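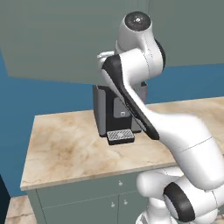 **Simulated arm runs fine, real arm faults out - open day demo in a few weeks**

We have an open day at our site in March and I've been asked to show the kitchen task to visitors. The plan is two stations: the simulation on a large monitor, and the physical arm next to it doing the same motion. The task is one reach to the drip tray of a coffee machine, a pause, and a retreat to the home pose. No liquid, no cup for now.

In simulation it runs for as long as I let it. On the physical arm the same trajectory stops with a joint velocity fault on the retreat, always in the part where the elbow swings outward. It doesn't happen every cycle. Controller log gives code 2844, which the Skillix manual lists as "commanded velocity discontinuity" and nothing further.

What I have checked so far:

- Both sides stream setpoints at 1000 Hz
- Joint limits match between the model file and the controller
- Payload is set to the bare flange on both
- Speed override at 50% makes the fault rarer but doesn't remove it

The planner is Londoño, default settings, with the path re-timed after planning. I can't change the controller firmware before the open day. Is there a known fix, or should I show the simulation only and leave the arm parked?

*Posted by grillutton_bench*

---

**torque_ripple**

Your simulator probably applies position setpoints directly and never checks whether consecutive ones are consistent. The controller does check. If one setpoint arrives late and the next arrives on time, the controller sees a step and differentiates it, and that's your 2844. Slower override makes each step smaller, so fewer of them cross the threshold. It fits what you describe.

Two things to look at, in this order.

First, log the arrival time of each setpoint on the controller side, not the send time on your PC. If you are on a stock kernel with a browser open and the simulation rendering on the same machine, you will see gaps. Move the simulation to a second PC. For an open day you want that anyway, as somebody will resize a window at the wrong moment.

Second, look at the re-timing. The default in Londoño bounds velocity and acceleration but leaves jerk alone. The retreat has the elbow going out while the wrist is still turning, so several joints change acceleration at the same waypoint. Turn on the jerk limit and set it to half of whatever the arm datasheet gives. The cycle gets a little longer and visitors won't notice.

To separate the two causes, replay a recorded trajectory from the controller's own memory with the PC disconnected. If it still faults, it's the trajectory. If it runs clean, it's the network or the scheduler.

Also check where your planning scene puts the underside of the overhead cabinet. Ours was modeled lower than the real one at first, and the planner kept squeezing the elbow sideways to avoid it. That gave an ugly retreat with a sharp reversal in the middle, and raising the box to the measured height got rid of it.

---

**palness_tech**

just run it slower. we did open day at Palness with the override at 20% and had no faults all afternoon. people stand there and film it either way

if it does stop, have the sim on the big screen and keep talking while you clear the fault

---

**mk_controls**

I agree with most of the first reply, with one correction. Half the datasheet jerk is not a safe assumption if the datasheet value is for a single joint moving alone. Start at a quarter and work up.

I would not rely on the low override by itself. The original post says the fault got rarer at 50%, so the cause is still present, and you would be finding out how rare it is in front of an audience.

For the demo itself:

- Run the trajectory from controller memory. There is nothing to adapt on the fly in a fixed reach-and-retreat, so streaming buys you nothing.
- Put a floor marking outside the full reach of the arm, measured with the elbow extended, and keep visitors behind it. Reduced speed doesn't replace that. Your site safety person will ask for the risk assessment, so do it before the rehearsal.
- Label the monitor "simulation". Visitors tend to assume the screen is a live view of the arm, and then ask why the two are out of step.
- Rehearse for at least as long as the doors will be open, with the room at normal temperature.

---

**grillutton_bench**

Followed up on this. Replayed from controller memory with the cable out and it still faulted, on the second cycle, so the trajectory is at fault at least in part. Jerk limit at a quarter: no fault so far this morning. The cabinet box in my scene was also too low, by 2 cm. I have corrected it and the retreat looks noticeably straighter in the simulation. Haven't yet re-planned for the physical arm with the new height.

Setpoint arrival times still to be logged. Will post the plot once I have it.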